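Equipment Support Portal – Jirnstead Site
Ticket 971: Gripper set and budget line for beverage handling cell
Status: Open, awaiting quotation
Category: Procurement and planning
Priority: 2
Logged: 17 Dec 2022

Summary of request
The packing trial team at Jirnstead seeks approval to buy a replacement gripper set for the Stemex arm. The present fingers were specified for cartons and have a maximum opening suited to one width of item. The coming program covers slim cans, capped plastic bottles and open cups, and the requester asks whether a single set will serve or whether two should be budgeted.

Entry 1 – Support desk
The request was acknowledged and passed to equipment planning. The requester was asked to confirm the item mix and the working surface, as the supplier, Shi, will not quote without both.

Entry 2 – Requester
The surface is the white table, marked out with short strips of red and blue tape. The item mix is two cups, two small cans and two bottles with black caps. The cups taper towards the base and have a rolled rim. The cans differ slightly in size.
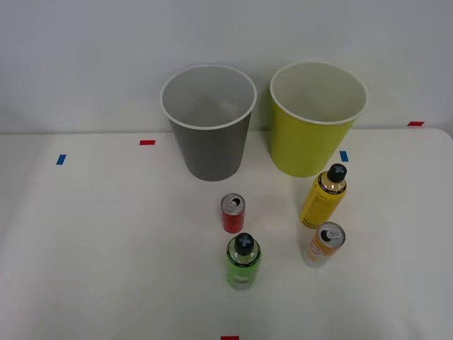
Can the adjustable finger set be charged to the existing maintenance allocation?
Any item that extends what the arm can handle is treated as new equipment and must be charged to the capital line.

Entry 3 – Equipment planning
Shi has advised a lead time of 18 working days from receipt of a purchase order. The adjustable set is listed at $600 before freight. Soft pads for the cups are quoted separately and have been left off the draft order until the grip test at Clumthorpe is complete – the pads held there may be transferred at no charge.

Entry 4 – Support desk
The draft order was returned by finance with an incorrect cost centre. The code has been corrected and the order resubmitted. The requester is reminded that freight to Jirnstead must be entered as its own line.

Next action
Clumthorpe to report on pad condition. Equipment planning to confirm the final figure ahead of the February budget round. The ticket will remain open until the purchase order number is recorded.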